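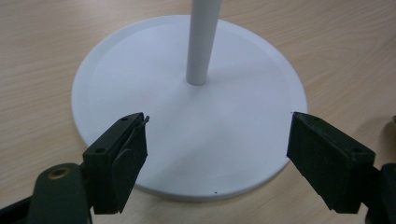
## Seller wants to stay in the house after closing. Is a rent-back normal?

We are under contract on a three-bedroom in Worthorpe and closing is set for late February. Yesterday our agent passed along a request from the sellers. Their new place won't be ready and they want to stay in the house for 29 days after we close. They offered to pay us rent for that time but didn't name an amount.

Our monthly payment with taxes and insurance comes to $2,980. We are renting an apartment in Civberg and could go month to month there if we had to, but the landlord wants to know by the end of this week.

What I would like to know:

- Is this a common request or should it worry me?
- What do people usually charge?
- Whose insurance covers the house while they are still in it?
- What happens if they don't leave on the day they said?

Our lender is Honkanen Home Loans, if it matters. The loan is for a primary residence. We haven't answered the sellers yet. My spouse is inclined to say yes because they took our offer over a higher one. I am less sure.

*Edited to add: the house has a detached garage and they have asked to keep using that too.*

---

**porchlight_buyer**

It's common. We did it on our last purchase and it went fine, mostly because the paperwork was clear. Don't do it on a handshake or an email. Your agent should have a standard form for it, usually called a post-closing occupancy agreement or seller rent-back. If the form looks thin, pay a real estate attorney to read it.

On the rent, the usual starting point is your own daily cost. Take your full monthly payment, divide it by the days in the month, and charge that per day. Some sellers will ask for free days as part of the deal. In a slow market I would say no to that. In your case, where they passed up more money, you might give them a few.

Things to have in writing:

- The exact date and hour they have to be out. Ours said noon.
- A daily charge if they stay past that date, set well above the normal rent. Ask what your state allows.
- A security deposit held by the title company and taken out of the seller's proceeds at closing. Don't count on collecting it afterward.
- Who pays the utilities, and in whose name they stay.
- Who fixes what. If the furnace quits in the second week, it is your furnace now. We agreed that the sellers would pay for anything they broke and we would pay for the big systems.
- The garage, by name. If it isn't listed they could argue either way.

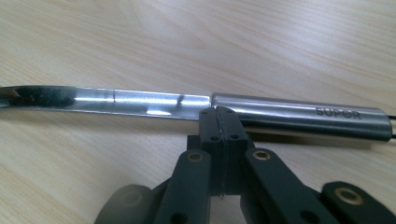 Do two walk-throughs. One before closing as usual, and one on the day they hand over the keys, before the deposit is released. At the second one we found a gouge in the hall floor and a missing closet door, and both came out of the deposit without an argument. Take dated photos of every room at the first visit so you have something to compare with.

Insurance: your homeowner's policy starts at closing and covers the building. It generally does not cover the sellers' belongings, so they need a renter's policy or something like it. Call your insurer and tell them the sellers will be living there. Mine added a note to the file and didn't charge for it, but I have heard of companies that want a different form of coverage.

---

**Deedbox**

Check with the lender before you agree to anything. Most primary residence loans expect you to move in within 60 days of closing. You would be inside that, but only if they leave on time, so don't let the agreement renew itself or roll over month to month. Send Honkanen a copy and get their okay by email.

Also, once they are paying rent they may count as tenants where you live, and if they refuse to go you could have to file for eviction like any landlord. It varies by state. I'd want an attorney for that part — the agent can't advise you on it.

---

**tully8**

I wouldn't. My cousin did and the people stayed an extra 8 days and left a freezer in the basement. Tell them to put their stuff in storage and get a hotel. You're the one paying for the house.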